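Laundry arm build, thread. I've been putting a folding arm together in the shared workshop since February and have had a few messages asking how the gripper end works. Notes below, mostly for people doing something similar on a small budget.

1/ The arm is a second-hand Siqueira, bought without its controller. Reach is fine for a table. Repeatability at the wrist is 2 mm, measured with a dial gauge clamped to the bench. For metal parts that would be poor. For cloth it is more than enough.

2/ The controller is a Werken board in a lunchbox-sized enclosure. It speaks to a desktop PC over a wired network. I tried wireless first and got pauses long enough for the arm to stop halfway through a lift. Ran a cable along the wall and the pauses went away.

3/ The software project is called Anura. It does three things in order: find the garment, choose a grasp point, lift. There is no folding yet. Anyone who tells you folding is the hard part hasn't tried to get hold of one layer of a T-shirt.

4/ Fingers. Two of them, dark grey, matte, broad at the base and narrow at the tip. Gloss was a mistake on the first pair: the overhead lights reflected off the fingers and the segmentation counted the highlights as white cloth.

5/ The small camera sits at the wrist and looks along the fingers, so the tips are always in view. This costs a chunk of every picture but saves a calibration step. If the tips aren't where the software expects them, something has slipped and the run is aborted.
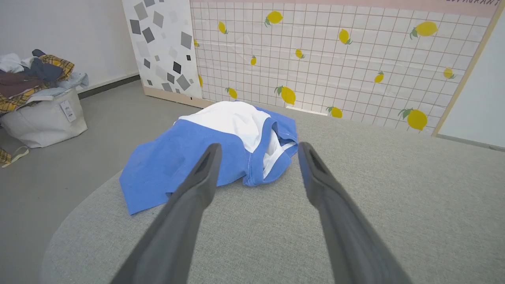
6/ Can you grasp from a wrist camera alone, without depth? For a bunched garment on a flat table, mostly. The table height is known, so the arm descends to a fixed clearance and then creeps down until the motor current rises.

7/ The current threshold took a long time to set. The reading is in raw units from the Werken board, 0 to 1023. Resting on cloth over a padded table gives a slow rise. Bare worktop gives a spike. I settled on 261 as the stop value. Yours will be different, so log a few descents before choosing.

8/ Garments with two colours are a nuisance. Blue with white is the one I use most for testing, as the software likes to split it into two objects and then plan for the wrong one. Current fix: merge any two regions that share a long border. Crude, but it holds up until two separate items touch.

9/ Table covering matters more than I expected. Pale grey woven fabric is what I'm on now. A smooth top let the garment slide away from the fingers as they closed. The weave holds it still. The downside is that thin grey items nearly vanish against it, so grey socks are excluded from testing for the time being.

10/ Backgrounds. Patterned wall panels stay up behind the table during runs. Squares at odd angles, lemons on a grid, that sort of thing. A detector that only works in front of a plain wall is no use in a house. The lemons gave false positives for the first fortnight, always the big ones low down near the table edge.

11/ Numbers so far. 192 logged attempts with the present fingers. An attempt passes if the garment clears the table and stays held for the full lift. The pass rate is 70 per cent. Most failures are the fingers closing on air just short of a fold. A smaller group are two-layer grabs that slip out on the way up.

12/ Closing on air is a perspective error. The camera is slightly above the finger line, so a raised fold looks nearer than it is. I've added a fixed forward offset after the descent. It helps with tall bundles and makes flat ones worse, so next it becomes a function of the apparent height.

13/ Power. The supply is a Ludex bench unit with the current limit turned well down. Set the limit before you connect the arm. Mine swung into the enclosure on first start-up and took a corner off the lid.

14/ Still to do: rubber inserts for the tips, a proper strain relief for the camera cable, and a second pass on the merge rule. The CAD for the fingers goes up once I've corrected the screw holes, which are half a millimetre too tight.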